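Robot Club FAQ: What New Members (and Their Parents) Keep Asking Me

Posted 2 Jul 2019
14 comments
Share

I run the after-school robot arm club at the Workville community learning center, and I get the same handful of emails every time sign-ups open. So I finally sat down and typed up my answers. If yours isn't covered, leave a comment and I'll get to it (I'm slow in the summer, but I do get to it).

Do I need to know how to code?

Nope! We get plenty of people who have never written a line. The first few sessions are all about driving the arms by hand, opening and closing the grippers, and learning how hard it is to pick up a plain old cup. You'll do some coding later on if you want to, and if you hate it there's a ton of other work, like labeling recordings, planning the tasks, or fixing whatever came loose last session.

How old do I have to be?

High school age for the regular club. We've let in a couple of eighth graders who came to the open house and wouldn't leave, so if that's you, write to me and we'll talk.

How big are the teams?

Teams of 4. I've tried bigger ones and somebody always ends up on their phone. With four, one person drives, one watches the arms, one writes the log, and one resets the table. Then you swap. Everybody wants to drive and everybody has to reset, sorry.

What do we do all year?

Fall is basics. In January we pick the tasks for the Deston Challenge, and from then on it's practice, practice, practice. A task is something small and annoying: take the lid off a thing, put a thing in another thing, pass something from one gripper to the other. Each team gets 8 tasks and works through them in whatever order they like (start with the ones you think are easy, you will be wrong about at least one of them).

What kind of stuff do the robots pick up?

Mostly toys, kitchen things and whatever turns up at yard sales. I like objects that are awkward in different ways. A cup is light and wants to tip. A round wooden knob is lovely to grab if you come at it straight and horrible if you don't. Anything shaped like a carrot rolls. Plastic bags are their own special misery, and I'm very fond of them.

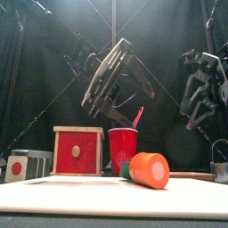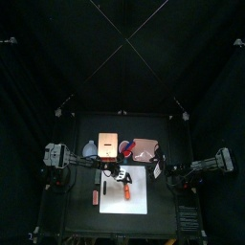 Back to the objects for a second, because people always ask if they can bring their own. Yes, please do! Two rules. No glass, and nothing you'd be sad to lose. A gripper doesn't know that it's holding your grandma's salt shaker. Write your name on the bottom in marker and put it on the shelf by the door, and it'll get worked into a practice round sooner or later.

Why two arms? Isn't one enough?

One is enough for a surprising number of things, and we make everybody start there. But try opening a box that slides away every time you pull on it. With a second arm you can hold the box still, and suddenly the whole job gets easier, except now you've got two arms that can bump into each other. Teams usually spend a few weeks being mad about this and then it clicks. My advice is to talk out loud while you drive. "Left is holding, right is going in." It feels silly and it works.

What's the Deston Challenge, exactly?

It's a friendly contest between clubs in our area, held over in Deston every spring. Each team runs its tasks in front of judges and gets a score out of 100. You get points for finishing, points for being gentle with the objects, and points for your log book. Please don't skip the log book. We lost out on a ribbon one year over a log book that said "it went fine" on every page.

There's no prize money. There is a trophy, it's ugly, and we want it.

What's Firau?

Firau is our name for the folder of practice runs that every team adds to. Each time you do a run you save it there with a short note on what you tried and what happened. We're up to 1031 runs now, which blows my mind a little, and yes, the bad ones stay in. The bad ones are half the reason I keep it. If your team is stuck on the same grab for three sessions, go look through Firau and I'd bet you another team got stuck in the same spot.

New members get access after the first month. Please name your files the way the sheet on the wall says. Please. "final_final_REAL2" is not a name.

Is it safe?

The arms we use are small and we run them slowly. Hair tied back, no dangly sleeves, hands off the table while anything is moving, and whoever is resetting says "clear" before the driver touches the controls. I'm strict about that last one and I'll stop a session over it. Everyone learns where the stop button is before they learn anything else.

How much does it cost?

Nothing for the sessions. There's a Frimpong grant that pays for parts and repairs, and the center gives us the room. We do ask families to pitch in on the ride to Deston if they can, and if they can't, just tell me quietly and it's taken care of.

How much time does it take?

Two afternoons a week most of the year. It goes up to three in the last stretch before the contest, and that third one is optional, though pretty much everybody shows up because there's pizza.

I missed the sign-up date. Am I out of luck?

Probably not. We keep a waiting list and people drop out in the first couple of weeks when they find out how much time goes to resetting the table. Put your name down anyway.

Can parents come watch?

Sure, any time. Grab a chair along the back wall. I only ask that you let the kids figure it out. I know it's painful to watch somebody miss a cup six times in a row (I have to sit on my hands too), but the seventh try is theirs.

What should I bring the first day?

A notebook, a pencil, a snack and the signed form. Closed-toe shoes. And if you've got a weird object at home that you think our grippers can't handle, bring that too, I'd love to see it.

Share this page
14 comments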